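Themba Fourie
Sep 4, 2018

Setting up the spare room as a sickroom, part 2. Bed first, then the wheelchair, then everything else. The room is small, so the order matters.

Most of the bedding so far is plain white. The blue check is a piece of fabric with some color to it, and I'd like to keep it within reach of the bed. It's soft and it washes at any setting.

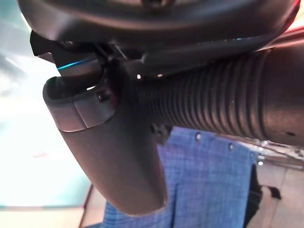 Souad Ashour wants to know if a check like that fades. Mine has been through the wash every week since November and I can't say I've noticed.

Next is getting the chair alongside. I measured 79 cm of clear floor between the bed and where the IV pole goes, and the chair needs 62. Tight, but fine going straight in — turning is another matter.

Brakes on before anyone sits down. Footrest out of the way too.
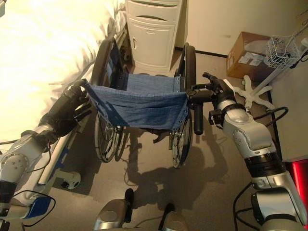 The bedside cabinet stays against the wall. Two drawers up top for small things, towels behind the door. I looked at a wider one from Vainio and it would have taken the turning space.

Still to do: empty the cardboard box, flatten it, and find a spot for the IV pole where the wheels won't catch the base.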